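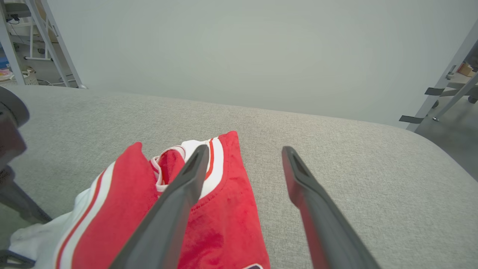 Can a robot do your laundry yet? Bits of it, slowly, and I wouldn't sell the airer.

(Wait for the laugh. If there isn't one, carry on.)

Right, so I've been asked to talk about whether machines can do chores, at home and on the shop floor, and I'm going to spend most of my time on folding because it's the one everybody asks me about at parties. Put your hand up if you folded something this week. Keep it up if you enjoyed it.

Look at the red top on the slide. It's bunched up, there's a lump on the left and a flatter bit in the middle, and one fingertip is resting right beside the white band that looks like a collar. You or I would give it a shake and find the shoulders without thinking. A machine with two stiff fingers has to decide which bit of red is the front of something and which is the back of something else, and they're the same red! The white trim is a gift here, I love trim. Plain black socks are a nightmare.

Then compare it with a box. A box is the same shape when you let go of it. That's why the Clultmont warehouse could hand over its carton stacking years ago and still has people on the returns bench, sorting jumpers by hand.

NEXT SLIDE – the Fondport numbers

We ran 3,378 folding attempts at Fondport between March and June. 1,041 of them ended in something I'd be happy to put in a drawer. Pause here and let people do the sum. It's a bit under a third. My own teenager is below that, but he's cheaper to run.

Say what counted: sleeves in, edges more or less square, one go, no human hand. Towels did far better than shirts. Anything with a hood did badly and I've stopped putting hoods in demos.

NEXT SLIDE – shop floor

Kirnetti wanted the same kit for bagging kitchen linen. Much happier story, as every piece is a flat rectangle and it arrives the same way up. We had it going in 5 weeks. If you've got a job like that, come and find me at the coffee break.

Mention Qiu, our planning software, but don't go down the hole. Last time I lost ten minutes on it. One line: it picks where to grab, and it's allowed to change its mind.

So what would I buy today? A vacuum, yes. A mower, if your lawn is dull. For shirts I'd wait, and I say that as someone whose wages depend on you not waiting – so take it seriously.

Questions. Repeat each one into the mic, the back row couldn't hear last time.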